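2022年4月4日　Grulimgate 二楼，茶水角

上午本来要写涂层的记录，结果一杯水没倒成，先把纸杯的事折腾了一遍。写在这本里，反正大家都会翻到。

起因是老问题：纸杯一直放在柜子里的塑料袋中，袋口永远敞着，谁拿杯子都得把手伸进去掏，一掏就带出来三四个，多出来的又塞回去。杯口被多少只手摸过我不想细想。上次开会前我去拿，最外面那几个已经被压成椭圆了，倒了水往桌上一放，怎么看怎么歪。

所以这回总算把 Renaud 那个双位杯架拆开用上了！买来有一阵子了，一直压在溶剂柜旁边的纸箱底下，我都忘了它长什么样。底座是深棕色的木头，两个圆连在一起，像个数字8；上面是弯成长U形的黑色粗铁丝，挺有分量的样子。说明书只有一张小纸，画了四个步骤，第三步和第四步的图几乎一样，我对着看了半天，最后凭感觉装的。

先记摆法，免得下次又有人重新发明一遍：

- 两摞都放在架子里，杯口朝下，杯底朝上。
- 拿的时候捏杯底往上提，别转。转的话下面那个会跟着上来。
- 两摞不用一样高，先用哪摞都行，别为了对齐来回倒腾。
- 补杯子之前洗手，整条放，别一个一个塞。

杯口朝下这一条我是有点坚持的。茶水角离打磨间就隔一扇门，门一开，灰就飘过来，柜顶上擦完隔天又是一层。杯口朝上的话最上面那个等于给大家接灰用。有人可能嫌拿起来还要翻一下，翻一下吧。

大纸碗我还没想好怎么办。碗口太大，架子肯定是放不进去的，先放在桌上用着。泡面的人都喜欢随手拿，柜子里那层又太矮，叠高了门关不上。暂时的想法是找个带盖的收纳盒，放到水槽对面的搁板上，等量完尺寸再说。

桌子还是那张 Ukwood 的浅木纹方桌，这颜色放白纸杯其实不太显，洒了水也不太显（这点不好，袖子已经湿过一次）。架子的深棕色倒是很跳，远远就能看见杯子在哪儿，新来的人应该不用再问了。 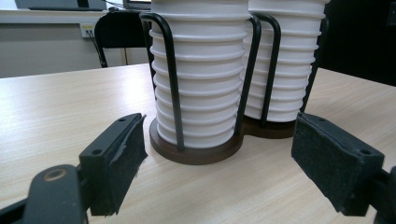
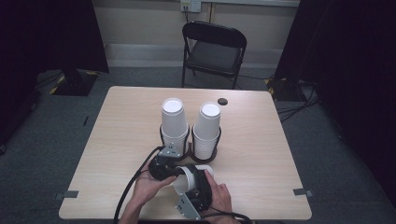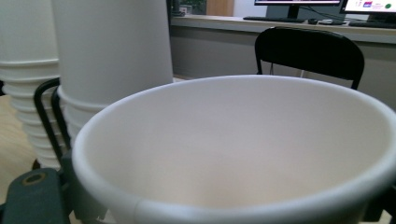

纸杯两摞，今天的桌面；最后一张靠前的是大纸碗。

接着是用量。我翻了一下登记本，顺便把账对了：

| 项目 | 数量 |
|---|---|
| 去年10月从 Grestdale 进货 | 2箱 |
| 每箱 | 1,000个 |
| 合计 | 2,000个 |
| 登记领用 | 1,165个 |
| 按账应剩 | 835个 |

单价是每箱187元，运费另算，发票夹在蓝色文件夹最后一页。

“按账应剩”这四个字请大家自己体会。我看了一眼柜子里还没拆的那几条，感觉没有这么多，但今天没有一条一条数，不敢乱写。登记本上有好几页只写了“拿了点”，没有数字，这种我统统没法算进去。还有一页被茶泡过，墨水糊成一团，能认出来的只有一个“条”字。拜托，拿整条的时候写个数，写“1条”也行。

关于调胶：我知道纸杯拿来调胶很顺手，我自己也干过。但调胶请用柜子下层那批旧的塑料量杯，别从架子上抽。一来茶水角的杯子是按喝水的量买的，二来上次有人把调过胶的杯子放回桌边，里面插着根木棒，我差点以为是谁的咖啡。从今天起，茶水角的杯子出了茶水角就算报废，不要再拿回来。

架子本身有几点使用感受，用得还短，先记着：

铁丝那几圈能把杯子拢住，这个比我预想的好。之前在网上看到的那种透明长筒，杯子一受潮就卡，得用手指去抠，这个起码敞着，卡住了看得见。缺点也是敞着，侧面挡不住灰。要不要加个罩子，我犹豫，加了多半又没人揭，最后变成罩子上放杯子。

底座我在下面贴了两小片防滑垫，从修椅子剩下的料里剪的，形状不太讲究。贴之前架子在桌上一推就走，贴之后得使点劲。如果过几天边缘起来了，麻烦谁看见顺手按一下，或者跟我说一声，我换双面胶重新来。

擦的时候用拧干的抹布，别拿酒精喷底座。我不清楚它表面上的是什么漆，说明书那张小纸也没写，先按怕酒精处理。铁丝部分随便擦。

位置方面，我把架子放在桌子靠里的那一侧，前面留给倒水和放东西。烧水壶请继续放原来的矮柜上，别图省事搬到这张桌子来，蒸汽正好往上冒，纸杯吸了潮会发软。夏天的时候已经吃过一次亏，杯底一捏就塌，那一整条后来都拿去接漏水了。

还想试一下的：左右两摞分开用途，一摞给自己人，一摞留给访客。仔细想想又觉得没必要，杯子都是一样的杯子，贴了标签也会有人拿错，然后我又要写一段话来解释。先不搞。

待办：

- [ ] 数一遍柜里未拆的，把实数补到表格下面
- [ ] 量搁板的深度，给大纸碗找盒子
- [ ] 问 Grestdale 能不能一次只送1箱，柜子实在挤
- [ ] 登记本换一本新的，加一栏“几条”
- [ ] 打磨间的门底刷又掉了一截，跟杯子没关系但灰就是从那儿来的
- [x] 装架子
- [x] 扔掉压扁的那些

涂层的记录下午补，试片还在烘箱里，写在下一页。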